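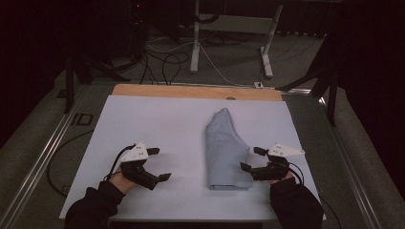

Opening checklist: Sebastian junior coaster, with comments

Home Rides Checklists Training Contact

Use this sheet before the first guests come through the gate. It covers the Sebastian train, the platform and the queue at Soteo. It doesn't replace the annual inspection or the maker's manual. Asset number 2627. Write the result next to each item and add a comment even if it passed but looked different from the day before.

Train and restraints

1. Lap bars. Push each one down by hand and pull up hard. Pass.
Comment: bar on seat 7 clicks later than the others. It locks and holds. Fitters told, check again at midday.

2. Seat count and seat pads. All 19 seats present, no splits. Pass.
Comment: small tear in the pad at seat 12, under the lip. Not sharp. Pad on order from Tustex.

3. Wheels. Look for flat spots and loose covers. Pass.

4. Grab handles. Pass.
Comment: one rubber grip turns when twisted. Re-glued in October and it has come round again — I'd sooner see it replaced this time.

Platform

5. Gates. Open and close each gate three times. They must latch without being lifted. Fail.
Comment: exit gate drags on the lower hinge. Ride held until it was adjusted, then rechecked and passed.

6. Emergency stop, platform and booth. Press both, confirm the lamp, reset with the key. Pass.
Comment: the reset key had been left in the booth panel overnight. It goes back to the key safe at close.

7. Height stick. Check the mark against the steel tape, not against the old paint line on the post. 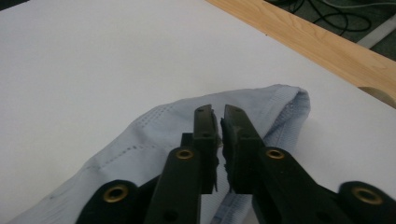 The paint line is a little low and has caught out new staff twice. It is going to be sanded off. Until then the tape stays on a hook in the booth.

8. Floor. No trip edges, grip strips stuck down. Pass.

Queue and surroundings

9. Rails. Shake each post. Pass.
Comment: post by the pushchair park moves slightly at the base. Bolt tightened.

10. Signs. Rider rules and the restraint notice readable from the front of the line. Pass.

11. Radios. Numex handset charged and heard by first aid. Pass.
Comment: weak signal behind the lift motor house, same as before. 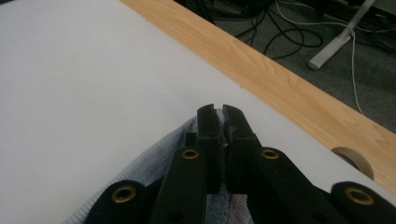 Test runs

12. Three empty circuits at normal speed. Listen on the lift and at the brake run. Pass.

13. Sign off by 9.35 am. If it isn't signed, the chain stays across the entrance.

Related

Closing checklist: junior rides
Carousel opening sheet
Wind limits and when to stop
Reporting a guest injury

Comments (3)

ridesop: We do five empty runs when it's been frosty. Three feels light.

Anon: Is item 6 done with the train on the lift or in the station? Ours says station only.

platform2: Same trouble with exit gates here. New hinge pins sorted it, packing washers didn't.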